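# Watering can rose clogs after a few weeks of hard water - descale or replace?

I raise seedlings indoors on a bench and water with a small can, refilled from the kitchen tap. We are in a hard water area.
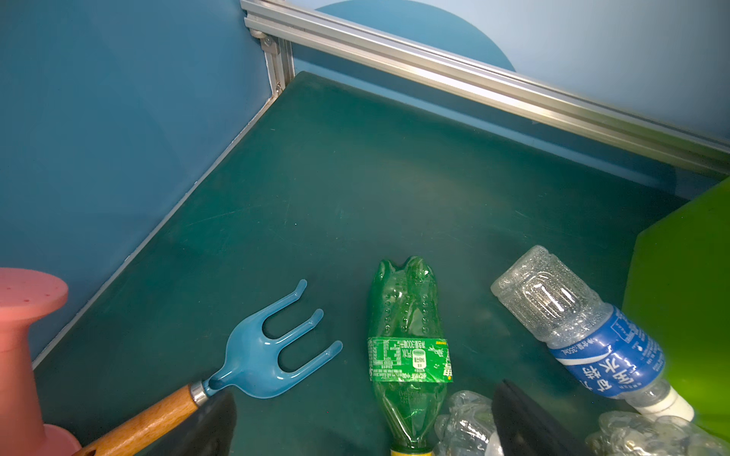

*The pink can, lower left, with the flat rose.*

The problem is with my larger can, a galvanised Lamska with a screw-on brass rose. After a few weeks the outer holes stop flowing and the water comes out of the middle in two or three thick streams, which flatten anything under a fortnight old. I have poked the holes clear with a pin, but it lasts a couple of days at most. The water supplier gives hardness for my postcode as 241 mg/l as calcium carbonate.

What I would like to know:

- Is it scale, or is it more likely to be grit and algae?
- Is vinegar safe on a brass rose, and for how long?
- Would a plastic rose clog any less?

I would prefer not to buy a filter jug for the sake of tomatoes.

**fenedge_plot**

---

**tallow_and_twine**

Probably both. Scale on its own builds up slowly. What usually blocks a rose in weeks is debris carried up the spout and held against the back of the plate, with scale then setting around it. Unscrew the rose and look at the inner face. If there is brown or green matter behind the blocked holes, that is your main fault, and descaling alone will not fix it.

Procedure I use:

1. Take the rose off and remove the rubber washer.
2. Flush it backwards under the tap, face side towards the flow. Most of the loose material comes out at this stage.
3. Soak in citric acid, one level tablespoon to 600 ml of warm water. Twenty minutes is normally enough. Fizzing means there is still scale.
4. Brush both faces with an old toothbrush, rinse well, refit the washer.

Vinegar works but is slower and smells. Do not leave brass in either acid overnight. Long soaks pull zinc out of the surface and leave it pink and slightly porous. A short soak does no harm that I have been able to find. Mine has been done every spring for 8 years and the holes are still clean-edged.

Keep the acid out of the can itself. Galvanising is a zinc coating and acid strips it, after which the seams rust.

For the debris, fit a strainer. Somow sell a small gauze thimble that pushes into the base of the spout from inside the can. A scrap of stainless mesh rolled into a cone does the same job. Either will need rinsing out now and then - if the flow drops with the rose removed, the strainer is full.

---

**Gravelpath147**

just get a new rose they're cheap

---

**north_bench**

To add to the first reply, on plastic versus brass. Scale forms on both. The difference is in cleaning. A plastic rose can usually stand a longer soak in citric acid, and many can be flexed a little to crack the deposit. Against that, moulded holes are often larger and less even, so the spray is coarser. For seedlings I would stay with brass and clean it more often.

Check the thread before ordering a replacement. My Dumitrescu can takes a rose that looks identical to the Fetier one and will go on for a turn and a half before it binds. Measure the outside diameter of the male thread and count the threads over a centimetre.

Two habits that help more than the choice of material:

- Empty the can after use and store it with the rose off. Water drying in the holes is what leaves the scale.
- Keep the can out of direct light if you do leave water in it. Algae need light, and an open-topped can on a windowsill has plenty.

Rainwater avoids the hardness but brings more grit, so you would want the strainer in any case. I would not use butt water on seed trays anyway, on account of damping off.

---

**fenedge_plot**

Thank you. Took the rose off and there was a ring of brown sludge behind the outer holes, with hard white crust under it. Back-flushed, then twenty-five minutes in citric acid. All the holes now run. I have ordered the gauze strainer and will report in October if it blocks again.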